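Skernuvport, 2024-02-03

Stovenetti presents Dedo, a new collection of wall panels and table surfaces for small kitchens and breakfast corners

Stovenetti, the maker of decorative surfaces from Skernuvport, announces today its new collection with the name Dedo. The collection consists of printed wallpaper panels and matching tabletops in marble pattern. It is made for people who have only a small place to prepare food and who would like this place to look cared for.

The idea of Dedo began with a simple question from our customers. Many of them live in apartments where the kitchen is one corner of the living room. They told us that the wall behind the table is the first thing they see in the morning, and that they are tired of plain white tile. They also told us that they do not want to renovate. For this reason, the panels of Dedo are delivered ready to stand, and they are joined at the corners with aluminum posts. Two people can put up a corner in one afternoon, and take it down again when they move to another home.

The first pattern of the collection is called Qiu. It shows pale blue ribbon bows on a white ground, together with pink peonies and roses, little blue blossoms and green leaves, all in the style of watercolor. Between the flowers run diagonal bands of twisted pink ribbon. The drawings were made by hand in our studio, and the designers worked on them from June until the end of the year. During this time 37 versions of the pattern were printed and hung on the wall of our own lunch room, where the employees could write their opinion on a sheet of paper next to the door.

"The first versions were too sweet," says Mahmoud Salem, head of design at Stovenetti. "We had more roses and the blue was stronger. After one week of eating lunch in front of it, we all wanted something calmer. Then we made the bows pale and gave more white between them, and the people stopped to complain. I was very happy with this."

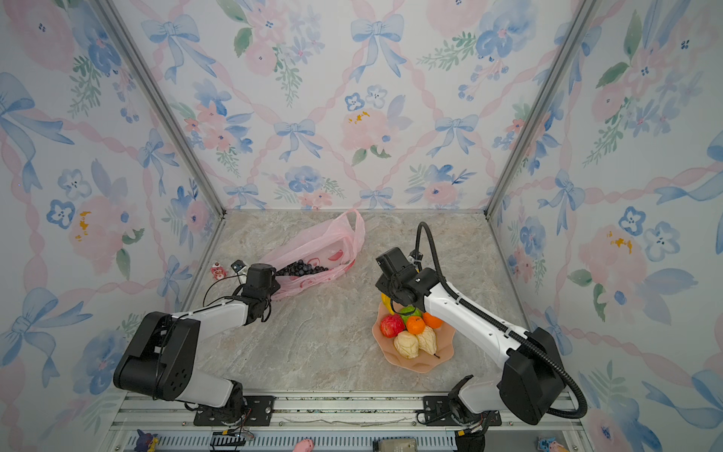
The tabletop was a longer discussion. A wall with so many flowers asks for a quiet surface, but gray alone looked cold beside the pink. The team decided for a beige-gray marble pattern with veins in soft orange, white and tan. The orange is the warmest color in the collection, and it goes well with fruit, bread and the other things that usually stay on a breakfast table. The surface is flat over its full size, without a raised border, so that crumbs and spilled berries can be wiped directly into the hand.

Salem gives also a practical advice for those who plan to use the panels on three sides. "Please begin with the back panel and look where the big bows are," he says. "They repeat in a diamond grid. If you start the side panels at the same height, the eye goes around the corner without a stop. If you do not do it, you will see it every day – I speak from experience with my own kitchen."

The Qiu pattern will first be produced in an edition of 1484 panels. Customers who are not sure about the colors may order a sample card with one piece of the wallpaper and one piece of the marble pattern. We recommend to put the card on the table for a few days and to look at it both in daylight and in the evening with the lamp on, as the pink becomes noticeably warmer under a lamp.

The first 50 orders from Skernuvport will be delivered by our own team, free of charge. Orders from other places are sent flat in a carton, and the corner posts are packed separately. A second pattern for Dedo, with fewer flowers and a wider ribbon, is in preparation and should be shown in June.

The collection can be seen in the Stovenetti showroom in Skernuvport during the normal opening hours. Journalists who wish to receive a sample card or to speak with Mahmoud Salem are kindly asked to contact the Stovenetti press office.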